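Tollico Evaluation: Progress Report No. 2
Prepared for Chunhua Yu, Facilities Programs, Barroso
From Yuxi Liao
21 Aug 2021

Chunhua, you asked for a report you could read over one cup of coffee. I have left the vendor's diagrams out, so a small cup should do.

Where we are

The Tollico kit (two arms, two grippers, the training software and a support plan with its own glossary) has been running in the back office since January. The question you are paying us to answer is whether Barroso should lease more of them for the evening cleaning round, and specifically for waste liners, the job Trument put on page one of its brochure. The brochure shows a bag going into a bin in a single smooth motion. I keep a copy over my desk for morale.

We have logged 3,440 attempts at liner tasks so far. Of those, 1,781 finished without a person stepping in. That is a little better than a coin, and the coin comes with a cheaper support plan. The trend is better than the total suggests, though. The early months were spent teaching the grippers that a thin plastic bag is one object, and most of the failures date from then.

What works

Picking up a bag that somebody has already opened and set out. Moving a tied bag a short distance across carpet. Holding one side of a bag still while the other arm does something to it. This last one was the surprise of the spring, and it is where I would spend the next block of training time. Two arms that each do a mediocre job turn out a fairly decent one when one of them agrees to just hang on.

What does not

Opening a fresh liner. The two layers cling together, and the fingers can't rub them apart the way you or I would. Trument's field notes suggest "a light puff of air." The kit does not include a puff of air. I asked whether one was available and was sent a price list for the deluxe stand.

Tearing is the other one. The grip force setting runs from one to ten, and as far as we can tell anything from one to six is a caress and anything from seven up is a bite. We have asked for something in between. Trument says it is on the roadmap, where it will have plenty of company.

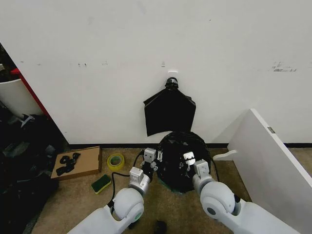 Can the kit change a liner without a person in the room?

At present a person has to be there. The arms can handle the bag once it is open, but someone still has to open a new liner and be ready to press stop when plastic gets caught in a gripper. We would want to see a clear run of unattended changes in our own building before recommending otherwise.

Comparison with Porkel

You asked whether we should have gone with Porkel. Their unit has one arm, weighs less and arrived for its demo on time, which put it ahead of Tollico on three counts before anyone plugged it in. On tied bags it was quicker. On anything that needed a second hand it pushed the bag patiently across the floor until it met the wall. Their sales rep called this "exploratory behavior." I would still keep them in mind for hallway pickup, where there is nothing to hold open and plenty of wall.

Money and parts

Spending is inside the approved amount, with one exception. Replacement finger pads came to $563, which was not in the plan because the pads were described to us as "lifetime." We have since learned whose lifetime. Chunhua, I need your sign-off on that line before the month closes. The invoice is in the shared folder under Parts, next to the one for the wrist cable covers, which you already approved and which are holding up fine.

The support plan renews in January. I would not renew at the current tier. In practice we use the phone line and nothing else, and the phone line comes with the basic tier too.

Next steps

Train on two-arm holding with half-filled bags, which behave nothing like empty ones. Try the thicker liners from the stockroom, at both ends of the grip setting. Get a written date from Trument for the grip force update, or a written statement that there is no date, which would at least save us the phone calls.

My recommendation for now is to keep the one kit through the end of the lease and hold off on more. It is learning, slowly, and the evening crew has stopped placing bets against it. A couple of them now bet on it, at long odds.

The full log is available if you want it. I'd suggest the summary tab.

Yuxi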